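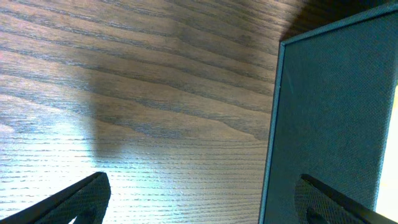
Tahmineh Taheri has been a member of the Kostomside shared workshop for three years, and for the past 24 weeks most of her evenings there have been given to a single project: a small robot arm that can pick up and put down ordinary household objects. She spoke to the members' bulletin in April.

The arm, which she calls Wullix, was built largely from second-hand parts. Its controller came from a closed teaching laboratory in Tratham, and the joints were rebuilt at the workshop's own benches. Ms Taheri estimates the total outlay at roughly 208 pounds, excluding tools.

"I had no wish to build something impressive," she said. "I wanted to learn how a machine takes hold of a thing, and I could not learn that from reading."

Much of the work has concerned the gripper. The first pair of fingers was smooth, and objects slid out of them whenever the arm changed direction. The present pair is black, with a textured surface. Ms Taheri described the change as the most useful single alteration she had made, although the credit for it belongs to another member, who suggested it over tea.

The camera was moved to the wrist at the same stage. Asked whether this had made the programming easier, she replied that it had made it different. "From a fixed stand you see the whole table and very little of the grip. From the wrist you see the grip, and you must work out the rest."

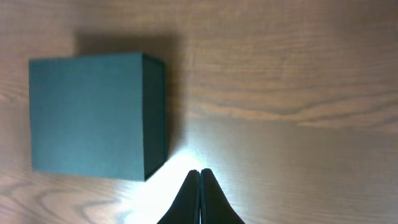 Lighting has proved a more stubborn matter. "A polished table throws the lamp straight back at you," Ms Taheri said. "The program would find an edge in the glare and set off towards it with great confidence." She has since rewritten that part of the software twice, and keeps a written record of each trial, including those that fail.

Boxes remain her preferred test objects, as their straight edges make an error of position simple to measure. Softer items will follow once the closing force can be adjusted in smaller steps. A replacement motor driver, the Chidiac, is on order for that purpose.

Members who wish to see the arm at work may speak to Ms Taheri on open evenings. She asks that they leave the bench lamp where they find it.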